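Sewing small, selling slow: a talk with Nouhaila Bouzid

Posted 2020-08-01

Nouhaila Bouzid answers the phone with pins in her mouth. I can tell because the first thing she says is nothing I can write down. Then a clink, a dish maybe, and "Sorry. Go ahead. I have till the dryer buzzes."

She makes cushions. Floor cushions mostly, throw pillows, a few odd stuffed things for kids' rooms. Sells them under the name Stoketti, which she picked off a list her brother made and has never fully liked. One woman, one industrial machine, one spare bedroom with the door off the hinges because the bolts of fabric wouldn't fit past it.

I wanted to talk about February. That's when she quit the day job, doing returns at Pretorius, the bedding place out by the highway. Bad timing, as everyone keeps telling her.

"Four weeks," she says. "I had four weeks of being a brave person. Then the craft fairs all canceled, every one, and I was a person with 400 zippers."

She still has plenty of the zippers. What she did was stop making the big stuff and start taking custom orders by email, one at a time, half up front. Slow at first. Then people were home looking at there own couches all day and it picked up.

Floor cushions did it. Parents wanted somewhere for the kids to land that wasn't the good sofa. Round ones over square, by a lot. She has a theory on that.

"Square has a front. You put it down crooked and it bugs you. Round, you just kick it where you want it. Also no corners to turn, and I hate turning corners, so I'm not exactly a neutral party."
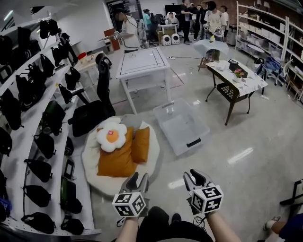
A round floor cushion in cream, with mustard-orange pillows and a fried egg plush on top.

Color is where customers get stuck, she says. They want cream and they're scared of cream. She tells them get the cream, get the removable cover, get a second cover if there's a dog. Then put the strong color in the small pieces where it's cheap to change your mind. Mustard has been the big one all year. Rust was, before that. She is sick of both and will sew you either.

Filling takes up the next stretch of the call. She has opinions. Shredded foam for floor cushions, never the polyester puff by itself, which goes flat where you sit and stays fat where you don't. Buckwheat she tried, too heavy to mail. Beans, never again. "I'm still finding them. In the heating vent. In a boot."

For throw pillows she buys inserts from Kanska, a wholesaler two towns over, and goes a size up from the cover so the corners don't collapse. Old trick. She thinks most store pillows look sad for exactly this reason, the insert is the same size as the cover or even smaller, and after a month it looks like a half eaten sandwich.

I ask what she charges and she groans. A plain round floor cushion is $100 now. It was less. It was a lot less, she'd priced the first ones by looking at what the big stores had and going under it, and then she sat down one night and worked out her hourly pay and had to go for a walk.

"I was paying people to take them. Foam, fabric, thread, the box. The box! Do you know what it costs to mail a thing that size? It weighs nothing and they charge you for the air."

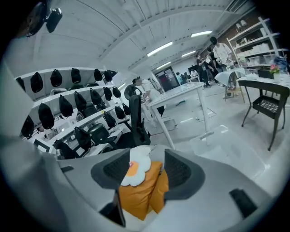
So the price went up, and she lost some people, and the ones who stayed don't haggle. She also quit offering free shipping. If you're local you can pick up off her porch, and most do. She leaves it in a trash bag with your name on masking tape. Not glamorous. A customer complained once that it didn't feel like a gift, so now there's a ribbon on the trash bag if you ask.

The dryer buzzes. She ignores it.

Fabric has been the hard part since spring. Her regular canvas came from a mill outlet called Dandier, and it was out for weeks, then back in but a different dye lot, greener. She didn't notice till she had two sides pinned together under the lamp. Nine covers cut already. She sold those as seconds, marked down, with a note explaining it, and they went in an afternoon. People were nice about it. One wrote back that she couldn't see any diference and had put it in the hallway.

Everything gets washed before it's cut now. Hot, then tumble dry, twice for the cotton. She learned that one off a customer too, whose cover came out of the wash fitting like a shower cap. Refunded. Remade it. Still thinks about it.

Stuffed pieces are the fun part and the worst money. Small curves, lots of clipping, all the stuffing by hand with a chopstick. She did a run of 13 little clouds for a nursery school before it closed for the year and swears each one took longer than a cushion. Why keep doing them? Because that's what people remember, she says. Nobody writes to her about a welt seam.

"A kid gave hers a name and a birthday. I got sent a drawing. Nobody draws the bolster."
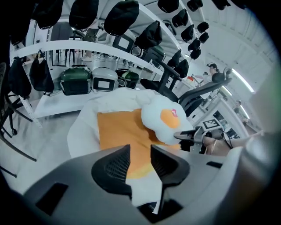

So what should somebody buy first, if they want to start making their own?

"Good scissors and a walking foot for the machine," she says. "Forget the fancy fabric. Get an old bedsheet, make one ugly pillow, envelope back, no zipper. Then make it again. The second one's already better. Mine were ugly for a year and my mother has all of them, she won't give them back."

She'd add a zipper foot later on. A rotary cutter if you've got the table for it. She doesn't believe in pattern weights, she uses cans of chickpeas.

Plans? Loose. She'd like to do an indoor market again when there are markets. She'd like the door back on the bedroom. There's talk of a lady across town taking over some of the cutting, paid by the piece, but they haven't agreed on a number and Bouzid is bad at that conversation and knows it.

Going back to Pretorius isn't on the list. They did call, in June, to ask. She let it ring out, then felt rude, then called back and said no thank you, and they ended up ordering two cushions for the break room.

"Cream," she says. "I told them get the second cover."

Orders by email only, the wait is three weeks right now, longer for anything with curves. She had to go get the dryer.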